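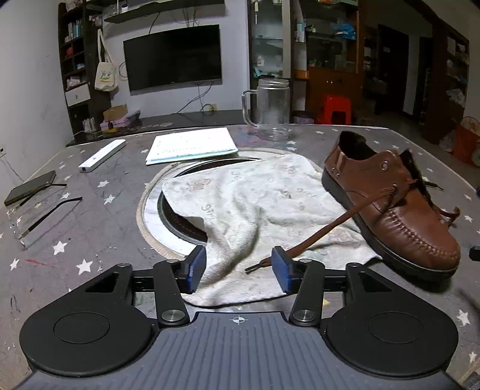

2. Demonstration visit, September

2.1 Purpose

The Plorkel grant requires one demonstration per reporting period to show the hand-held gripper tool in use outside the lab. This period's visit was held in a furnished home on a Saturday and lasted 2 hours. Staff from Jukano and Kohlhase attended.

2.2 Work shown

The session covered soft and mixed items on a household table: a printed towel, a brown leather lace-up shoe and its lace. The table has a printed star surface, which the Lirkus software group had asked for as a harder background than the plain gray bench used last period. Other household items stayed on the table, among them a glass container and some papers. The operator used the two-finger version with the blue pads throughout.

Visitors were given a briefing, watched the operator work, and then took turns with the tool. Each turn was recorded under the same settings as our regular sessions.
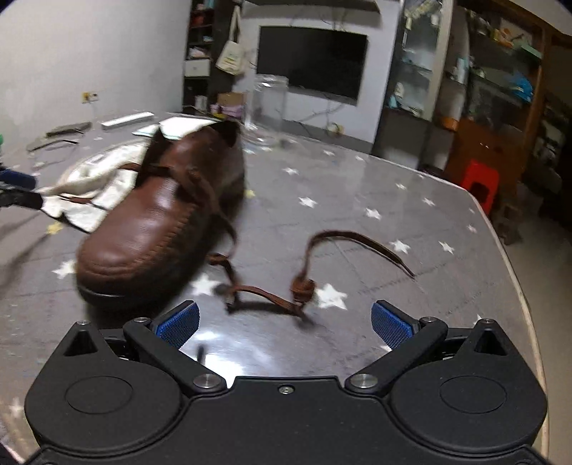
Figure 2. Gripper open in front of the shoe, with the knotted part of the lace near the gap between the pads.

2.3 Results

Recordings planned: 24
Recordings made: 24
Accepted after review: 14
Set aside: 10

Most of the recordings set aside were visitor turns in which the tool was moved too fast for tracking. The lace was the hardest item. Kohlhase asked whether a narrower pad would help with thin cord, and we have added this to the test list. Jukano asked for a longer practice period before recording starts.

2.4 Cost and schedule

Travel and setup were charged to the visits line and stayed within budget. Review of the recordings took 12 staff hours, 2 more than planned. The overrun does not affect the next milestone.

2.5 Open items

Narrower pads are to be ordered and fitted before the next visit. Lirkus will report on tracking over the star pattern separately. The briefing sheet needs a line on hand speed.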